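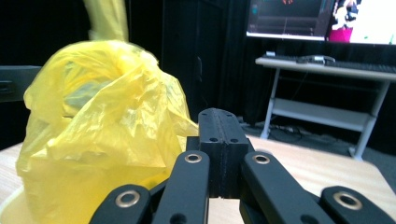
Jokel Hand-Held Gripper — Workshop Build Kit

The Jokel is a two-finger parallel gripper held and operated by hand. It is supplied as a kit for assembly at home or in a shared workshop, and was developed by Rostam Moradi and Golnar Ghorbani at the Irik members' workshop. Bagged goods, such as the yellow plastic bag on the bench, are among the items it is intended to handle.

Construction

The finger pads are matt black and meet along a vertical seam. They are carried on flat black linkage arms with rounded ends, and brass-coloured grommets are fitted at the upper pivots. Replacement pads may be ordered separately.

Assembly

Builders should allow 6 hours. The linkage must be put together on a flat surface and moved through its full travel before the pads are attached. Pivots should turn freely without side play — a stiff joint will cause the pads to close unevenly. Screws are to be tightened by hand only.

Specification

Overall length: 300 mm
Maximum opening: 121 mm
Finish: black
Supplied as: unassembled kit with printed instructions
Order reference: Jokel 13

Use and care

The gripper is intended for light objects. It must not be used to lift people, animals or glass containers. Dust should be brushed from the pivots after each session, and oil should be kept away from the pads.

Orders and enquiries

Kits are distributed by Shirazi. Workshops wishing to order several kits should write to Kyriaki Lazaridis, stating the delivery address and the pad type required.

Page revised 15/01/2018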